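# Resetting the bottle-sorting cell after a gripper finger change

These steps cover the two-arm table cell at Ondgate. Do them any time you swap fingers on either arm, and again if an arm has been bumped. Set aside 40 minutes. Anouk Dekker wrote the first version of this page; I've updated it for the Veltik fingers.

## 1. Check the fingers

Power the arms down and wipe the fingers with a dry cloth. Look for worn texture on the inside faces. Tighten the mounting screws by hand, then a quarter turn with the driver. If a finger still rocks, the insert is stripped and needs replacing.

Power up and jog one arm over the yellow bin. Go slowly the last few inches - bottle caps stand higher than you expect.

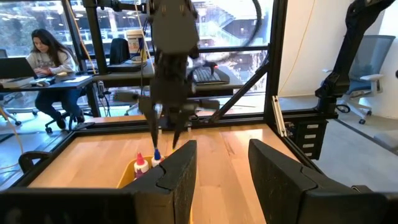
*Gripper over the yellow bin, with the red and blue caps up.*

Save this pose as "bin high." Every pick starts from it.

## 2. Set the grip force

Start at the lowest setting and work up until a bottle lifts without slipping. Use the small dropper bottles first, then the tall one. Labels are slicker than bare plastic, so test both spots. Mahfuz Mridha's notes from November list a separate force value for each bottle size, and those still hold for the old fingers only.

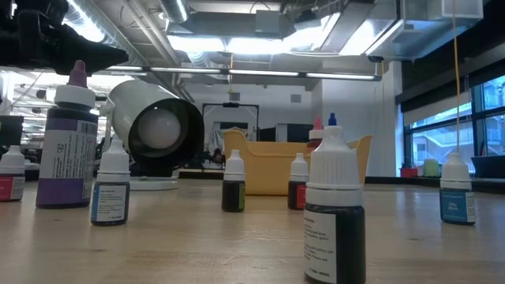
**Can I use one force value for every bottle?**

Only if the small ones hold at the value the tall one needs. Usually they get squeezed too hard and the caps work loose, so save two values.

## 3. Run the two-arm check

Load the slow program and keep a hand near the stop button. Each arm goes to its own side first, then both move toward the center. Let it run 3 full cycles before you change anything.

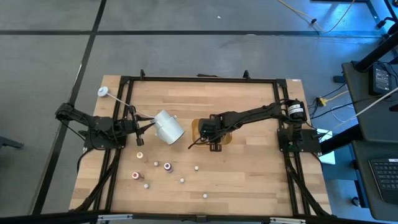 Watch the cables while the arms are close together. A cable should curl clear of the fingers at every point in the cycle. If one drags on the wood, stop, move the tie one link up the arm, and start the check over.

## 4. Write it down

Put the new finger numbers and force values in the log, along with the cycle count. Fingers are due for another look at 2,000 cycles. If the arms fault during the check and a restart doesn't clear it, leave the cell off and message Rukhsana Virk.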